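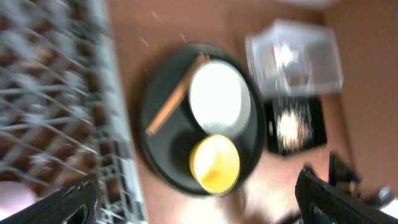 Table clearing, part four: cables, exposure, and rice

Posted 01/11/2019

The second arm has been bolted down since the last post, and both arms now run from the same control loop. Most of the time since then went into wiring and camera settings, with very little left for the task itself. Notes below, mostly in the order I did the work.

Power and bus

The original plan was one supply and one serial bus for everything. It worked with the arms at rest. With both shoulders loaded the voltage at the far end of the chain sagged enough that the wrist servo on the right arm would drop out and come back with its torque disabled. The gripper then went limp, which looks like a software fault and cost me two evenings of reading the wrong logs.

Each arm now has its own supply and its own USB adapter. The adapters are Burnetti boards, the ones with screw terminals. I had been using a cheaper board with pin headers, and the headers worked loose under vibration. Grounds are tied at one point under the table. The loop time dropped to 11 ms with the buses split, down from something I never measured properly but which was visibly worse.

If you are copying this, set the servo IDs before assembly. I did it after assembly on the left arm and had to take the elbow apart again, because two joints shared the factory ID and both answered.

Cable slack

The cables are still ugly. I leave a large loop at the upper joints and another near the base so the arm can reach its full range without pulling on a connector. Spiral wrap made the bundle too stiff, and the small wrist servo was spending current bending it. Zip ties at every link were worse. What works so far is a loose run along the side of the long link, fixed at two points, and free loops elsewhere.

The cost is that a loop will sometimes drag over whatever is on the table. I have moved the dish rack further left twice for this reason and it still sits under the arm.

Wrist cameras

Both grippers carry a camera on a printed bracket. The bracket is the third revision. The first put the lens too close to the fingers, so the fingertips were out of focus at exactly the moment they mattered. The second had the right distance but flexed. The current one is 2 mm thicker at the root and holds its calibration from one session to the next, provided I don't lift the arm by the camera, which I have done.

Auto exposure is the remaining problem. Under the ceiling light the camera picks a long exposure, and any fast wrist motion turns the dish rack into diagonal streaks. I locked the exposure to a shorter value and raised the gain. The result is noisy but usable. Glare on the varnish is a separate matter. I tried a sheet of matte paper over the wood, the grippers caught its edge and pulled it along, and the sheet went in the recycling.

The overhead view has none of these issues. It doesn't move, and the table fills most of it. If I were starting again I would get that one right first and treat the wrist cameras as an upgrade.

The task

The task file is called Yeo, for no good reason, and it has grown. The first version was one bowl to one rack. The current version has dishes on a round black tray, chopsticks, food scraps, a clear bin for trash, and a black rectangular tray. Cooked rice is in there too, and it is by far the most annoying material I have worked with on this bench.

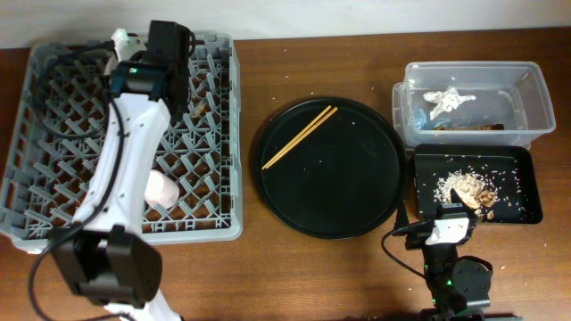

Left arm over the rack, right gripper at the lower edge of the rectangular tray. Rice on most surfaces.

Loose grains do three things. They get onto the plate and the wood, where they confuse any check based on "is this region clean." They stick to the finger pads and change the friction. And they dry. Dry rice under a finger pad is enough to tilt a thin object out of the grip. I now wipe the pads between runs with a damp cloth and have added it to the reset checklist.

For the resets themselves I keep a printed sheet taped to the wall on the other side of the room, with the start position of every item. Before I had the sheet, the layouts drifted toward whatever was easy for me to set up, and the recordings drifted with them.

Fingers

The fingers are an open triangular frame printed in flexible filament. Under load the frame bends around the object, which helps with bowls and cups and does nothing for chopsticks. For those I want a flat, stiff tip. I looked at the Pasex tips, which clip over a finger of this general shape, but the clip adds width and I already have trouble getting between the pegs of the rack. For now I have left the flexible fingers on both sides and accept a poor rate on chopsticks.

Paper cups are a different case. A full squeeze crushes them. The servos have no force sensing worth the name, only a current reading, so the gripper closes until the current passes a threshold and then holds position. 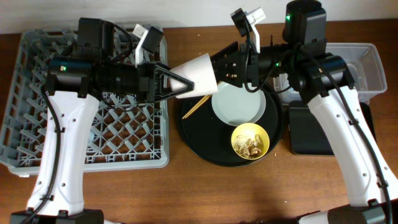 The threshold has to be set per arm. The right gripper has more friction in its gear train and reads high even when closing on air, so copying the value from the left side gives a grip that stops short. I log the closing current with nothing in the fingers at the start of each session and subtract it. It is crude and it has been good enough. Handing an object between the arms needs both values to be right at once, and the timing matters too: the receiving side must reach its threshold before the giving side starts to open. I have a fixed delay in there at the moment. It should be an event.

Recordings

I have over 400 recordings from the two-arm setup and have kept 243 of them. The rejects are mainly from before the supplies were split, plus a batch where the left camera had slipped in its bracket. I kept the ones where something was dropped and picked up again.

Training runs on the desktop in the next room, using the Grurkora scripts with the dataset loader rewritten. The stock loader assumes one arm and fails without an error if you give it two. It reads the first set of joints and ignores the rest. If your second arm never moves during playback, check the loader before you check the wiring.

Still open

Replace the fixed handoff delay. Reprint the right gripper gears in something smoother. Find a stiff tip narrower than the Pasex one, or print my own. Shorten the base loop on the left arm by a few inches and see whether it still clears at full reach. I would like all of this done by April, when I need the table back.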